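About Nunstead Rowing Club

Nunstead Rowing Club is an amateur sports club offering coached rowing and sculling to juniors, students and adults. The club operates from the Gosselin Boathouse on the east bank of the river and is open to members throughout the year, subject to river conditions.

Our history

The club was formed by the merger of two smaller clubs which had shared the same stretch of water for many years and, for much of that time, the same landing stage. The older of the two, Gosselin Boat Club, rowed mainly in fours and eights. The other was a sculling club with a strong junior section. Their colours were combined at the merger, and members still race in dark green with a single white hoop.

The present boathouse replaced a timber building which had flooded on several occasions. It has three boat bays, changing rooms, a land training room and a meeting room on the upper floor, which may be reserved by members for club business.

Membership

The club has 103 racing members and a larger number of recreational and social members. Juniors may join from the school year in which they reach the age of twelve. All applicants must be able to swim 50 metres in light clothing and are asked to complete a capsize drill at the local pool before going afloat in a single scull.

Applications for junior membership open in January. Places on the beginners' course are limited to 30, and a waiting list is kept for those who cannot be offered a place at once. Adult beginners are admitted in spring and early autumn. Students who are members of another club during term may apply for vacation membership at a reduced rate.

Coaching

Åsmund Engström was appointed Head Coach following nine seasons with the junior squads. He is responsible for the training programme of all competitive crews and for the selection of crews for regattas and head races. Selection is based on water trials, ergometer results and attendance, and the criteria are published to squad members at the start of each season.

Carleen Grimshaw is Director of Junior Rowing and also serves as the club's Welfare Officer. Any concern about the safety or wellbeing of a young person should be addressed to her in the first instance. All coaches who work with juniors hold a current qualification and have undergone the required background checks.

Squads train on the water at weekends and on two weekday evenings when daylight allows. During the winter months the weekday sessions are replaced by circuits and ergometer work - attendance at these is expected of anyone who wishes to be considered for the spring head races.

Competition

Crews from Nunstead compete at regional and national level. The club enters men's, women's and mixed events, and in recent seasons has placed particular weight on its under-16 and under-18 quads. The junior girls' squad won the Lokasent Shield for the second year in succession, and the masters' women reached the final of the same regatta in coxed fours.

The club also hosts the Nunstead Head, a timed race over a course of 2996 metres, rowed downstream from the weir to the boathouse. The most recent race attracted 44 crews in two divisions. Entries from visiting clubs are welcome, and trailer parking is provided in the meadow beside the upper gate.
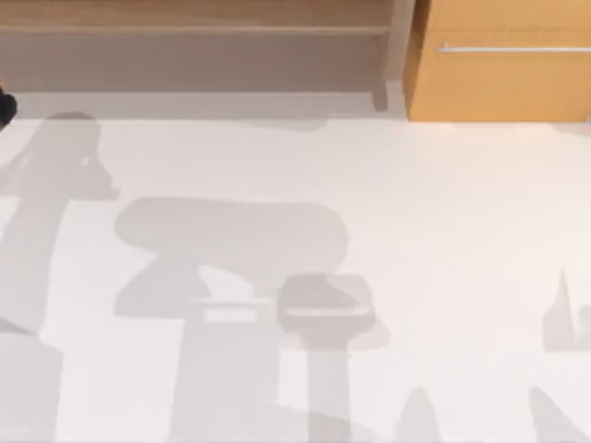 Wooden shelving and cabinet (computer rendering)

Boats and equipment

The fleet includes eights, fours, quads, doubles and single sculls, together with a number of wider training boats for beginners. Two of the newest shells were bought with the support of Nikomden, which has been the club's principal sponsor for four seasons. Private boats may be racked at the club where space allows, on payment of an annual fee. Owners are responsible for their own insurance.

All outings must be entered in the log before boating and signed off on return. No crew may go afloat when the red board is displayed at the landing stage, and juniors may not go afloat without a coach or launch driver present.

Governance

The club is run by elected officers, who are chosen each year at the annual general meeting. Full members aged eighteen and over are entitled to vote. The club rules, safety plan and welfare policy are available from the Club Secretary on request, and printed copies are kept in the boathouse.

Visitors who would like to see the club before applying are asked to write to the Club Secretary to arrange a suitable time.

Page last reviewed March 9, 2019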